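Monday, after tea

My feet aren't sore, and I keep noticing it. After a Monday on dishes I'd normally be on the couch with them up on two cushions by now, and instead I've done a load of washing, rung Mum and sat down to write this.

It's the fourth week since Leston decided the kitchen would have an arm on plates. Lorenz has put the simulator up on the screen by the staff lockers so we can all see what it's learning before it gets let loose on anything we own. I ate my sandwich in front of it.
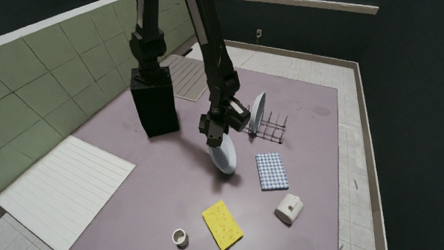
Plate practice on the purple bench, one racked and one on its way.

Lorenz says they've run that same job 400 times, with the towel and the sponge and the mug lying about, so it gets used to the mess people leave. I told him he should come and see our bench after the Sunday roast if he wants mess. He laughed, bless him, but he wrote it down!

What I find strange is how much I want to correct it. I've been racking plates for more than 33 years, if you count the Starkville canteen, and my hands have opinions. I'd have picked up that mug first.

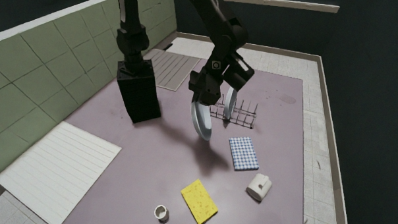 What's changed for us

The roster, mostly. Yanti Pangaribuan used to do the late wash with me and now she's on prep, and she's so much happier there - she's finally getting to use her own recipes. I do miss her singing over the sinks, though. The new roster has me checking racks and writing up whatever the arm gets wrong, and I was given a proper folder for it, with my name on the front in Lorenz's terrible handwriting.

I asked Lorenz straight out this afternoon whether my hours were safe. He said they are until September at least and he'd tell me himself if he heard otherwise. I believe him, I think.

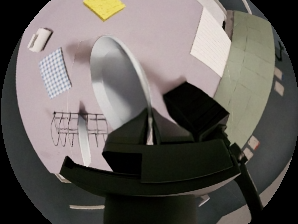

Yanti reckons I should ask for the training course at Prostow while they're in a giving mood. I'd be the oldest in the room by a good way, but I did enjoy filling in that folder, and I've got neater writing than any of them. I'll ask on my next shift, before I lose my nerve. Must also remember to bring home my good apron, and we're out of milk.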